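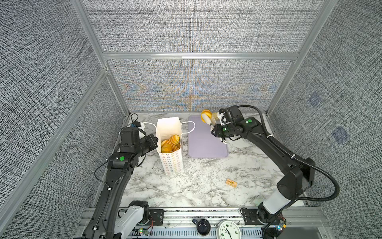

One reader commented under my October post that anybody shopping for a pair of small arms should take the price of the arms, set it aside, and budget for the table first. I laughed, and then I added up my own receipts, and oh my, that reader had a point!

Wevum two-arm bench kit, reviewed 3/13/18

The kit came to $2,047 from Pamell, and it took 19 days to reach me. For that you get both arms, the grippers and the control boards (plus a manual that I've grown fond of, even if the cable chapter is thin). What you don't get is anywhere to put them. I spent another $275 on aluminum rail and posts, and $220 on gray fabric panels for the walls, and I'd tell any friend to write those two numbers down before falling in love with the arms, as I did.

Now, do I like it? I do, very much. My test job is chips, a paper bag and a plastic tray, because that's the sort of light, fussy handling I wanted to plan for, and groceries are a cheap thing to practice on. 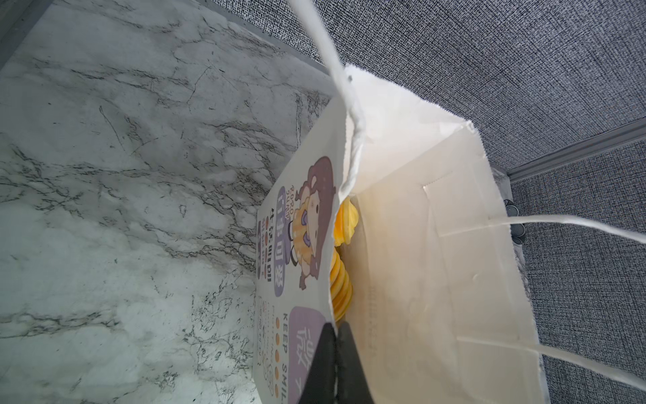
Gripper at the rim of the paper bag

The fingers are my favorite part of the whole purchase. I looked long and hard at the Ngau grippers, which are lovely, but they would have eaten up the money for the frame, and I'm glad I kept the ones in the box. My one real grumble is cable length. Leave plenty of room at the sides for the loops, more than the Wevum drawing shows, and measure your bench with the arms stretched out before you order any rail. I had to send one piece back and pay the shipping myself.

Four stars from me. I'm saving for a spare set of fingers next.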